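Plates for the shared kitchen

The kitchen at Groditz House has new plates. Over the past year the old white ones had chipped badly, and by the spring there were not enough left for the Cituvska lunch. The replacements came from Kragh and cost £100, paid out of the hall hire money. They come in mixed colours, which should make it easier to tell ours from the ones people bring from home.

Zarmeena Mohmand has also put a wire rack on the worktop side of the room. Plates stand on edge in it, one behind the other, and can be lifted out from the front. Please use it for the round dinner plates only. Bowls and serving dishes still go in the cupboard under the window, with the large ones at the bottom.

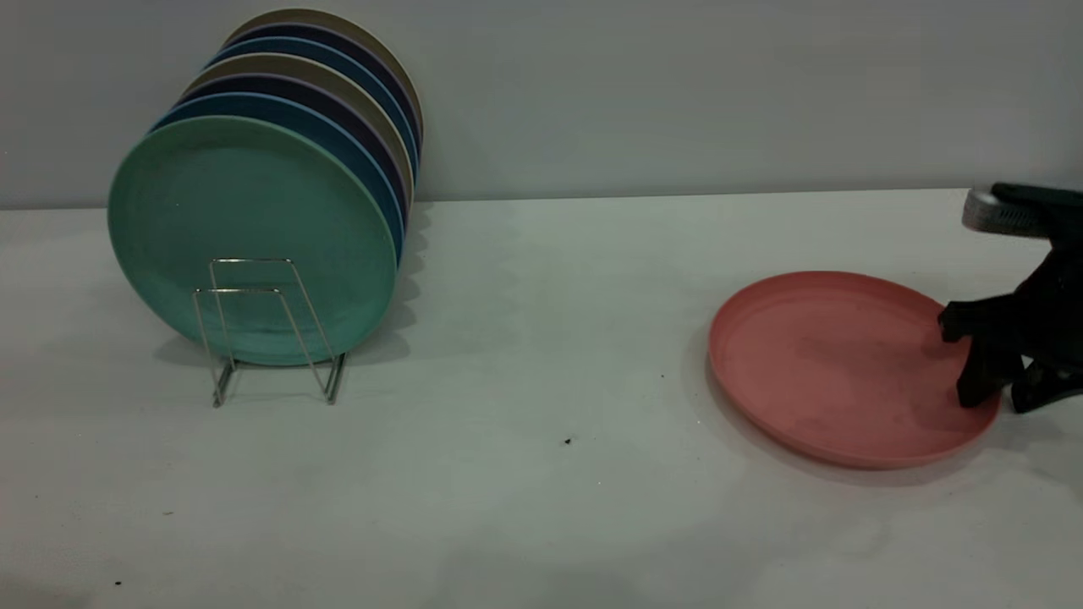
Can the new plates go in the microwave?

Kragh says they can be used for reheating, up to 2 minutes at a time. They should not go in the oven or under the grill.

When you wash up after an event, dry the plates before you rack them, as water left on the rims runs down and marks the shelf. Scouring pads will dull the finish, so a soft sponge and ordinary washing-up liquid are best. If something has dried on, leave the plate to soak in the left-hand sink.

The remaining white plates are in a box by the back door. Anyone who would like them for a garden or a picnic can take them until 13 June 2019. After that the box goes to the Starnumberg charity shop.

Breakages should be written in the kitchen book, with the colour of the plate, so that we can order the right ones in October. There is no charge for a single broken plate. Hirers who break more than 5 will be asked to pay for them.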